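Staff > Automation > Questions and answers

Friday, May 1, 2020 – by the Lalmont kitchen office
2 min read

Robots in the dish room: your questions

Will I lose my job when the arms come?
No. All 31 people in the dish room keep their contracts and their hours. The work is divided in a new way until September, then we look at it again together with you.

What will the arms do?
They take clean bowls and put them on the shelf cart. Cups, knives and pans stay with people. The arms come from Plaretix and the program that guides them is called Nidis.

Who teaches them?
We do. Each movement is first tried in simulation, and 10 of our colleagues tell the technicians how a bowl should be held. The last round had 1,257 tries on the computer.

Is the training paid?
Yes, it counts as normal working time – also when it is outside your shift.

May I stop an arm by myself?
Yes. Press the red button and call the shift lead. You do not need permission, and it is never written in your file.

Why are bowls the first item?
Lifting them all evening is what hurts the wrists most, as many of you wrote to us. A bowl is also not easy for a gripper with two fingers, so we begin in simulation and go slowly.

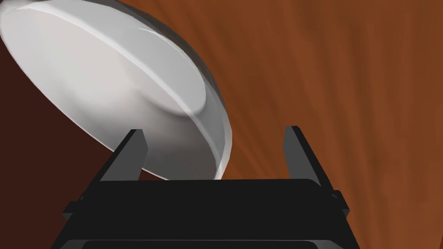
Plates will come after the bowls, but we have no date yet. If your question is missing, please put it in the box near the lockers.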